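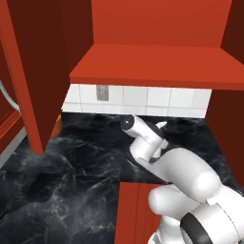 OLARD, 12/18/23 - The Olard High School Robotics Club will enter its simulated kitchen project, Lidow, in the student division of the Brusex Challenge this June, and the club would like to say up front that it does not yet know how good the project is. Lidow is a set of kitchens that exist only on a computer, where students write and test the code that moves a robot arm. In one of them the white arm has to work low to the floor under a wide red shelf, with cabinet panels on both sides and a small orange object mostly hidden behind the panel on the left. A person would lean over and look. The arm has to be told how, and so far telling it has gone slower than the club's sign-up flyer promised.

The club has run 2840 practice attempts since the start of the school year. Members are often asked for a success rate and have decided not to give one in this release. An early version of the scoring code gave credit whenever the gripper came close to an object, whether or not it picked anything up, and the results from that period looked wonderful. Those results have been thrown out.

"We had a chart with a line going up and everybody loved the chart," said Adwoa Alhassan, a senior and the club's president. "Then Kwadwo watched the replays. The arm was parking next to stuff. I would like people to be a little suspicious of any robot chart they see, and that includes ours."

Kwadwo Boateng, a junior, rewrote the scoring over two weekends. Under the new rules an attempt counts only if the object is lifted, carried to the right spot and let go, and if the arm does not hit a cabinet along the way. The Brusex rules are looser on that last point. The club is keeping its own version for practice and will report both scores in its competition entry.

The other open question is whether any of this would work in a real kitchen. Simulated marble does not have crumbs on it. Simulated cabinet doors do not stick in wet weather. The club owns no arm of this size and has no plans to buy one, so its claims stop at the edge of the computer screen. Past club materials described Lidow as "teaching robots to help at home." That wording has been removed from the club's web page and should not be repeated in coverage.

Nisreen Geagea, who teaches computer science at Olard and serves as the club's adviser, said she approved the project with some doubts. "I have seen a lot of student robotics that was really one lucky video," she said. "I told them I would sign off if they showed me the failures as well. They came back with a folder of failures. I am still not sure a kitchen was the right choice for a first project, and I have told them that too."

Practice runs are done on computers in the school's library annex after classes end. Ackah, a local machine repair shop, gave the club $300 toward a graphics card. Its owner, Esi Ackah, asked that the gift not be called a partnership. "I gave some kids money for a computer part," she said. "If the arm learns to wipe a counter, great. I have heard about robots wiping counters for most of my life."

Between now and June the club plans to test each version of its code in 10 kitchen layouts, including some that the students writing the code have not been allowed to see. Boyang Ye, a sophomore, is building the hidden ones and keeps them on a separate drive. He has moved shelves, changed the width of the gaps between panels and put objects in places where the arm's usual path is blocked. In a first try with one of these layouts, the arm swung into a cabinet and stayed there until the time limit ran out. The club considers that a useful result, though not one it had hoped for.

Entry in the student division is open to any team that pays the fee, and being accepted should not be read as an award. The club has not won anything to date.

An open practice session will be held in the library annex before the winter break ends. Visitors can watch live attempts, including the bad ones, and read the scoring code on paper or on screen. Replays will not be edited or sped up. Students will take questions, and people who know something about robot arms are especially welcome to argue with them.

About the club: The Olard High School Robotics Club is open to all grades. No coding experience is needed. Reporters may reach Adwoa Alhassan or Nisreen Geagea through the school's main office.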